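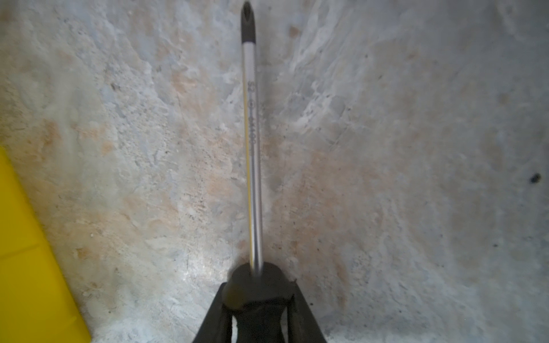
The Turnlow long screwdriver is for the screw at the bottom of the hole. Every appliance has one. The other screws sit out where anybody could reach them, and then there is the one at the end of a deep, narrow channel, put there by a person who owned a longer screwdriver than you do. Now you can own one too. The handle is dark, the shaft is long and silver-grey, and the tip is darker than the rest and comes down to a point, so you can tell which end is the business end while squinting into the back of a dryer. There is small print on the shaft as well, for anyone who likes to read while they work.

Home Hand Tools Drivers Garden Clearance Basket

Posted in February by the Pomgate shop desk

We have sold a lot of screwdrivers at Pomgate, and most of them have gone on to open paint cans. We can't stop you. We would only point out that a long driver is a poor paint can opener, and that the Casado can key costs less and hangs right next to it in the store.

What it's good for: dryer panels, cabinet hinges in the awkward corner, old speakers, the underside of office chairs, and battery doors on toys that were designed to keep out parents. The extra reach keeps your knuckles away from whatever is around the screw. It also lets you see past your own hand, a luxury you don't miss until you've spent an evening with a stubby.

What it's not good for: prying, chiseling, stirring, or anything with the power on. The handle is not rated for electrical work. Please unplug the thing first — yes, even if it's only a quick look.

Fit matters more than muscle. If the tip rocks in the screw head, stop and try another size before you chew up the cross. Push in harder than you turn, especially on old screws that somebody has painted over. A drop of oil and a cup of coffee will shift more stuck screws than bad language, though we stock neither of the first two.

Wipe the shaft down after use and put it back where it lives. The Tisutow wall rack holds it upright with the tip covered and fits over 2 ordinary screws. You will need a screwdriver to put it up.

Returns are accepted within 90 days with the receipt. Tips rounded off by an impact driver don't count as a fault, and we can tell. Trade orders of 300 or more, please call the store before you drive over.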